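May 8, 2025

Meifang talked me into putting my bread videos on Kesari, and I've spent far too much of this week (and last, if I'm truthful) looking at who watched them. The sourdough one got 600 views! My sister shared it, bless her.

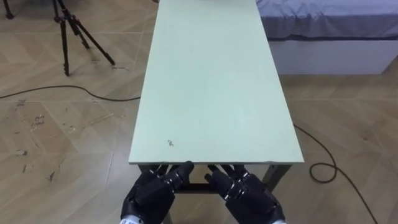 The long green table

Liudmyla Nechyporuk wrote me the sweetest comment, all the way from Erbridge, asking how long I let the dough rest, and I answered her with three whole paragraphs, poor woman. Must remember to turn off the alerts before bed.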